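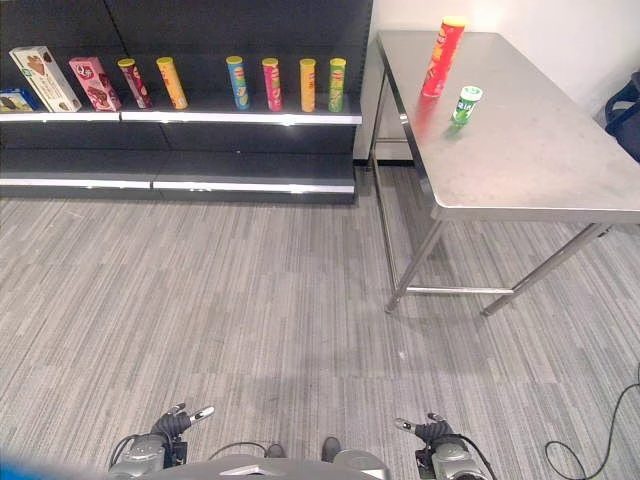

Can I post food to someone held in Hamirley prison?
Dolores Haverford, January

My nephew is on remand and I'd love to send a parcel!

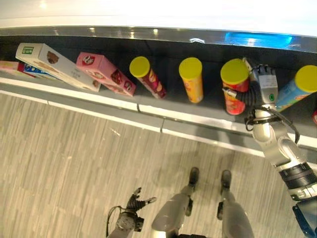 Page last changed: January, 14:10

Kamrul Akanda
Ring the visits desk first! Ours at Sevton turned back every parcel, but money for the prison shop went through fine. 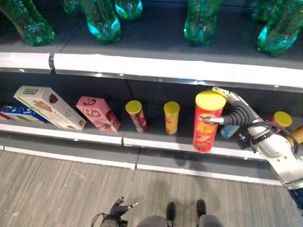
Phyllis Kershaw
Letters, letters, letters! My brother kept all 100 of mine. If they do allow food, ask about packaging too, as a big red can of crisps like that one may be refused where a bag is fine.

Contact us | © Sumonia | Back to top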